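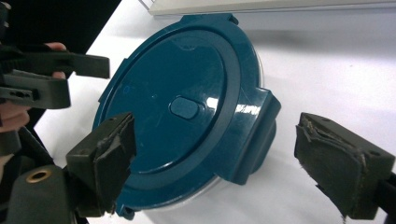 **Lid drive at Ochoa Street pantry brings in 200 matched containers**

April 20, 2019

The Ochoa Street food pantry has finished sorting the plastic storage containers donated by neighborhood households over the past two weeks and will begin handing them out with dry goods next month, the pantry said.

The drive asked residents for containers that still had a lid that fit. Staff ended up with 200 complete sets, along with 27 lids that matched nothing on the shelves. Those lids are being held in a crate by the front desk until the end of the month for anyone who has the bottom half at home.

Birthe Bjarnason, who runs the pantry's dry goods room, said most of the work was in the lids. Push-button lids had to be pressed and released several times before they were put in the keep pile. Lids with a side latch were checked for cracks where the latch meets the rim, and the small hooks and clips along the edge were checked for breaks.

"A container with a broken clip looks fine until you pick it up by the top," Bjarnason said. "Then you have rice on the floor."

The pantry buys rice, beans, oats and flour in bulk and has been repacking them in paper bags. Families have complained that the bags split on the bus or let in pantry moths at home. Under the new arrangement, a household can take up to 8 containers, keep them, and bring them back to be refilled.

Round containers will be used mostly for beans and oats. Square ones stack better and will go to flour and sugar. Anything with a cloudy or scratched inside has been set aside for buttons, screws and other household items and will be given away separately.

Leopoldo Cuautle, a retired school cook, washed the donations in the church kitchen next door. He said the button recess and the groove under the rim collect the most grease and recommended a soft toothbrush and dish soap. Lids should be left open to dry overnight before they are closed on food, he said.

Rocío Zavala brought in a box of containers from her mother's kitchen and took home two lids from the crate. "I had the bottoms in a cabinet for years," she said. "One of them fit."

The pantry is still short of large containers, the size that holds a full bag of flour, and will take them at the side door during regular hours. It is not accepting glass, takeout tubs or anything without a lid. A second drive is planned for November, when the pantry packs its holiday boxes.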